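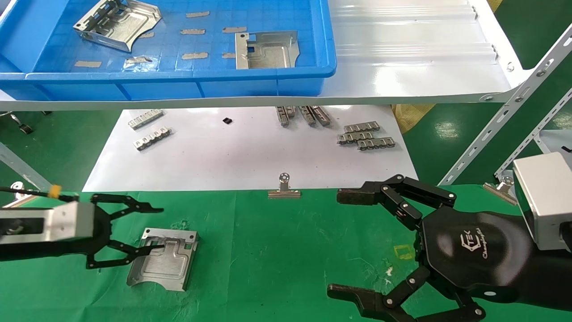 Le bac bleu sur l'étagère blanche, avec deux pièces en tôle dedans.

Sujet : Équerres Hestirik, ça vaut vraiment le prix ?

fraisil_42
Je refais le rayonnage de l'atelier et le vendeur me pousse vers la gamme Hestirik, « charge garantie 200 kg par niveau ». Garantie par qui, mesurée comment ? Sur la fiche, rien. Pas de norme citée, pas d'épaisseur de tôle. J'ai du mal à y croire pour de la tôle pliée.

boulon_triste
J'en ai monté 8 chez moi il y a six ans, chargées de pots de peinture. Rien n'a bougé. Après, 200 kg, je n'ai jamais essayé.

fraisil_42
Donc on ne sait pas.

mado-bricole
Les chiffres sont donnés charge répartie, comme partout. Pose un étau en bout de tablette et on en reparle. Cela dit, Wastora affiche 1000 kg pour la travée complète et personne ne s'en plaint !

garde_boue
Personne ne s'en plaint parce que personne ne charge à 1000. Chez Wastora, ma travée a pris du ventre à nettement moins – et le SAV m'a répondu que mon sol n'était pas plan. Il l'est, je l'ai contrôlé à la règle.

boulon_triste
Pas d'accord, un montant mal calé suffit à tout fausser. La règle ne dit rien sur les chevilles.

garde_boue
Les chevilles n'ont rien à voir là-dedans, c'est un rayonnage sur pieds.

mado-bricole
Regarde Rudd, sinon. Presque 6 € de plus par équerre, mais l'épaisseur est écrite noir sur blanc.

fraisil_42
Écrite, oui. J'en commande deux en mai et je passe le pied à coulisse avant de payer le reste.

Contact – Mentions légales – © Forum Namasus – Haut de page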